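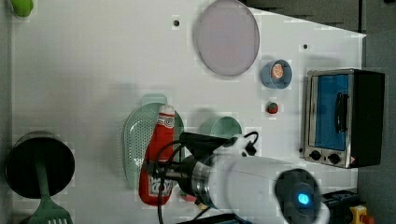

Play kitchen stuff on the white table, toaster oven on the right

Fang68
Selling off or keeping, that's my question. My youngest turns eight in April and the play food hasn't been touched much since summer. My sister says hold on to it for cousins. I have one closet and it's full. What did you all do?

Tsegereda Ambaye
Keep the food, sell the big pieces. A bin of play food fits under a bed. We sold our Sundix kitchen for $116 in two days and I haven't missed it.

nolard_mom
I'd wait. Eight isn't that old. Mine went back to hers at nine and ran a restaurant in the hallway for a whole winter, with menus and a tip jar.

Fang68
Was that the same kid who'd stopped playing with it, or a younger one?

nolard_mom
Same kid. Her friend moved in down the street and that started it up again.

Ebise Asfaw
I disagree with waiting. Things that sit get sticky and faded and then you can't give them away. November is when people are buying, so list it now. By January every swap page in Fatthorpe is full of the same stuff.

Tsegereda Ambaye
Agree on the timing. Sell it as one lot too. I tried piece by piece once and spent more time answering messages than it was worth.

nolard_mom
Piece by piece got me more money – but I only did it with the appliances. Ask the kid first, though. I gave away a tea set without asking and I still hear about it.

Ebise Asfaw
At eight they will say keep everything. Let her pick one shoebox and sell the rest.

Fang68
Shoebox might work. She'd want the cup and the orange slice for sure. The oven won't fit in any shoebox so we'll be having a talk about that one. Does anybody wash the pieces before listing or just wipe them?

Tsegereda Ambaye
Dish soap, warm water, dry on a towel overnight. Just wipe the oven.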